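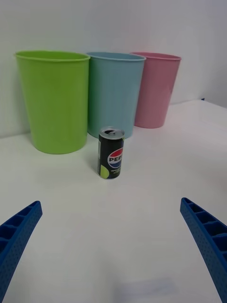

Category: Waste & Recycling / Working Papers

4.2 How far can self-reported sorting be trusted?

Most claims about household recycling rest on asking people what they do. The Tasura survey is the usual source, and its headline figure is that 86 percent of respondents "always or nearly always" keep drink cans out of the general trash. We doubt that this number means much. The question was put to 2,000 adults by phone, with no follow-up and no check against what was in their bins. People know which answer sounds better.

Halás made the same complaint in an earlier review of diary studies, and his objection has not been met. Eduard Halás argued that a diary records the week in which someone is keeping a diary, and that households behave differently once the notebook is put away. The reply from the Plidance group was that any such effect is small and fades by the second week. Their evidence for the fading is another set of diaries, so we give it little weight.

Part of the trouble is wording. "Container" covers both the thing thrown away and the thing it is thrown into, and respondents seem to have read it both ways. Figure 4 has both senses on one white tabletop: a black Pepsi can, and behind it three plastic cups or small bins in a row, the largest of them lime green. A respondent asked "how many containers do you use for recycling?" could count either kind. The Tasura questionnaire used the word 17 times and defined it only in the appendix, which was never read aloud.

The bin audits are better, though not by as much as their authors claim. The Nasrallah audit opened the bags of 25 households every week through October and reported far more cans in the trash than the same households had admitted to. That is useful. But the households had volunteered, and they had been told that their bags would be opened. If anything, the true gap is probably wider. We also could not find out how crushed or partly full cans were scored – the published coding sheet has no line for them.

Gemum, a sorting guide sent to homes in the same area, is often credited with closing this gap. We see no basis for that. The guide went out in the same month as a new pickup schedule, and no street received one without the other. Until the two are separated, the most that can be said is that something changed, and that residents reported it changing more than their bags did.

Figure 4. Drink can and plastic cups or small bins.

Contact the editors | Terms of use | Back to top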